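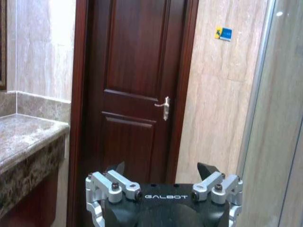

9/17/20
by Inger Laxdal

Bathroom runs with the arm - quick tips before I forget them all.

Lever handles first. Come at them from the hinge side, fingers open, push down near the end of the lever. Not the middle, you just stall the motor. Slow is fine.

Check the linkage bolts every time. Hex key on a string, tied to the cart. Dab of threadlocker, the blue stuff, NOT the red. Ask Phúc how he knows.

Shiny stone and tile mess with the depth readings. Turn off the spots over the mirror if you can. Akihiko taped a bit of matte paper at handle height on his build and it settled right down, colour doesnt matter.

Wipe the lens. Microfibre, no window cleaner.

Glass doors. Treat the glass as a wall in the map, add it by hand, do not trust the sensor to find it.
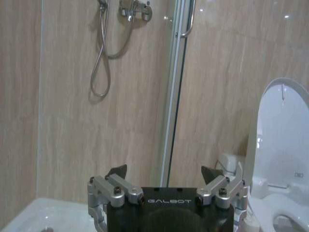

Fingers open, shower hose and mixer behind.

Hoses are harder than handles. They swing. Grab low on the loop, wait, then lift. Soft pads help, old bike tube works, cut it wider than you think.

Keep the gripper dry, obvious but still. Freezer bag and a elastic over the housing if theres any water about.

Save your poses! Lost 317 of them in April, no backup. Kazue keeps hers on a stick in the tool drawer.

Questions to Inger at the Lurnberg shed bench | © Lurnberg shed | Back to top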